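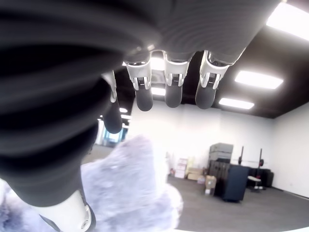

Favatdale District Council
Minutes of the special session on the fuel levy and the Brukby road closures
August

Present: Chair, Deputy Chair, the members for Brukby North, Brukby South, Um Crossing, Upper Favatdale and the Market Ward. Also attending: the district clerk, the police commander for Brukby, a delegate from the drivers' association, a delegate from the opposition list, and a representative of Buka Fuel.
Absent with notice: the member for the Mill Ward.
The session opened at 5:40 p.m. Seats in the public gallery were full and the doors to the side hall were left open.

1. Minutes of the last regular session
Approved with one correction. Under item 6, "suspended" should read "postponed."

2. Statement from the Chair
The Chair said the session had been called under the emergency rule after the march to the district offices. The fuel levy was set by the national government and the district cannot repeal it. The district does control the road permits, the market fees and the distribution of relief coupons, and the Chair asked members to keep to those matters as far as possible.
The member for Upper Favatdale objected to the limit. The Chair noted the objection and said general remarks would be taken under item 7.

3. Petition
The clerk reported receiving a petition with 2,771 signatures. It asks the council to (a) call publicly for the levy to be withdrawn, (b) drop the district's own surcharge on fuel delivered by road, and (c) publish the names of everyone held after the march. Signatures have been checked for duplicates only. The clerk has not checked addresses.
The opposition delegate asked that the petition be read in full. It was read.

4. Report from the police commander
The commander said 31 people were held on the night of the march and that all but two had been released without charge. The two still held are accused of damage to the toll office at Um Crossing. Tear gas was used once, on the bridge approach, after the order to clear the road had been given by loudspeaker.
The opposition delegate disputed this. Witnesses had told the delegate that gas was used in at least one other street and that no order was heard there. The commander said no other use was in the log. The member for Brukby South asked whether the log could be shown to members. The commander agreed to supply it, with officers' names removed.
The member for the Market Ward asked about the first-aid post that had been moved during the march. The commander did not have that information.
Action: Commander to send the log and the list of those held to the clerk. The list is to show times of arrest and release.

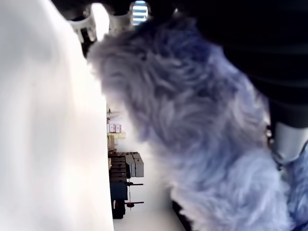
5. Road closures
The drivers' association delegate said trucks would stay across the Brukby road until the district surcharge was lifted. Ambulances, school buses and water tankers are being let through. The delegate said one tanker had been held up by mistake and that this had been put right the same evening.
The member for Um Crossing said the east bank of the Um had gone without regular deliveries and that 352 households there were now on the coupon list. Flour was short at both shops. The ferry can carry hand carts and small vans but the ramp is not rated for trucks.
Buka Fuel's representative said the company had stock at its depot but would not send drivers past the closure without an agreement in writing. Asked if pump prices would come down if the surcharge went, the representative said yes, by the amount of the surcharge. The member for Brukby North asked for that to be minuted.
Discussion followed on whether the road could be opened for part of the day. The drivers' delegate offered the hours from 5 a.m. to 9 a.m., food and medicine only. The commander said police would stay back from the trucks during those hours if the lane was kept clear.
Agreed: Morning opening as offered, to start the day after the session. To be reviewed at the next session.

6. District surcharge
Motion from Brukby South, seconded by the Market Ward: that the district surcharge on road-delivered fuel be suspended until the end of the year.
The clerk advised that the surcharge pays for winter grading of the upper roads and that no other money has been set aside for it. The member for Upper Favatdale said the ward would accept later grading this year if the school route was done first.
An amendment to suspend for one month only was put and lost.
The motion was carried, with the Deputy Chair voting against and the member for Um Crossing abstaining.

7. General remarks
The member for Upper Favatdale proposed a letter to the national government calling for the levy to be withdrawn. The Deputy Chair said the wording should ask for a review. After discussion the stronger wording was kept and the letter was approved on a show of hands. The Deputy Chair asked that a separate note of disagreement be attached.
The opposition delegate asked for an independent inquiry into events on the bridge approach. The Chair ruled that this needed written notice. Notice was handed to the clerk before the close.
Two people spoke from the gallery, one on coupon lines in the Market Ward and one on the release of property taken at arrest. The clerk will reply to both.

8. Next session
At 5:30 p.m. in the same hall, date to be posted on the door and at the ferry landing. The inquiry request will be the first item.

Session closed at 8:15 p.m.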